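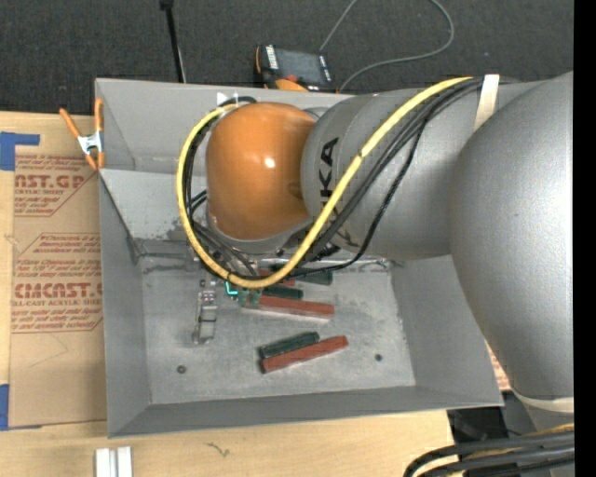
Cable care on a bin-picking cell

Workshop tips, cell 2. Notes by Ronaldo Barredo, with corrections from Amna Yousafzai.

Most stoppages on a small picking cell come from the cables on the outside of the arm. The joints and the drive rarely need attention between services. The dress pack needs it every week.

Routing

Leave a service loop at the wrist. With the cables tied flat against the arm, the first full turn of the last joint pulls on the connector. Jog the wrist slowly to both ends of its travel and watch the loop the whole way. It should open and close without touching the bin wall or going tight at either end.

Run the heaviest cable first and let the thin ones follow it. A thin strand that sags below the bundle will catch on a bin rim sooner or later. Take up the slack at the next strap back, never at the gripper end.

Keep air lines and signal cables the same length between any two straps. If one is shorter, it carries the load for all of them.

Straps and ties

Use wide hook-and-loop straps on the arm itself. Narrow ties are fine for holding cables to each other, but pulled down hard against a casting they cut into the jacket. A strap is tight enough when the bundle can be slid by hand with some effort.

Trim tie ends flush with proper flush cutters. Side cutters leave a sharp corner, and Talha Paracha has the scars on his forearm from the Lepik job.

Check every strap after the first 40 picks following any re-dress, then again at 200. They settle. After that, once a week will do.

The bin

Clamp it. A spring clamp at a corner is good enough for light parts, with a second one on the opposite corner if the bin walks. Mark the corners on the table with tape so the bin goes back to the same place after cleaning.

Scratches in the floor of the bin are harmless until a part edge hangs up in one. Run a fingernail across them. If it catches, sand with fine paper and vacuum out the dust. Dark smudges come off with a damp cloth and dish soap. Solvent clouds some plastics, so try it on the underside first.

Look at the screw heads in the floor while the bin is empty. One standing proud will stop a fingertip dead on a low pick, and the fault log will call it a collision.

Fingertips

Wipe them at the start of each shift. Soft tips go shiny before they start to slip, and shiny tips should be changed as a pair. Naveed Sethi keeps spares in a labeled jar in the Sakesia cabinet - please write the month on the lid when you take the last set. The current ones went on in June.

Before opening anything

Park the arm clear of the bin, stop the program, isolate and lock off. Bleed the air before touching a fitting. Hang the pendant on its hook if you are done with it; a pendant left on the floor gets its cable stepped on, and the strain relief is the expensive part.

Re-dressing from scratch takes Shoaib Baloch 39 minutes. Allow twice that the first time, and photograph the old routing before cutting the first tie.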